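Storing and cleaning mixed small plastic toys – one shallow bin or several?
Asked by Iyer499, Jun 24, 2018

We have a gray plastic bin full of odds and ends: cups, figures, ducks, blocks, little play food. Everything ends up in one corner and the floor of the bin is getting scuffed. The bin also slides when anyone digs in it. Is it worth splitting things up, and what do you wash them with? Budget is small.

Grandlow66
Split them up. Get boxes with lids.

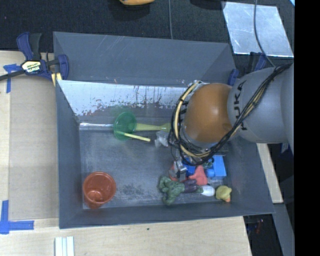

Sanosmont

I keep a shallow one on a wood table and it works fine for a small set. A red-orange cup, a green figure, a yellow duck and a blue block can all share the same floor and you can still see each one. Past that I would start a second bin.

For the sliding, put a bar clamp on the edge of the bin and clamp it to the table. Blue painter's tape on the tabletop marks where the corners go, so the bin goes back to the same spot after cleaning. Replace the tape when it curls.

Washing: warm water and dish soap, then air dry on a towel. Cups go upside down. Scuffs on the bin floor don't come out and I leave them alone – reddish-brown marks on a light liner are harder, try baking soda paste first.

Prerico393
Dish soap is enough for mine too. Don't put the thin plastic pieces in the dishwasher, I warped two last August.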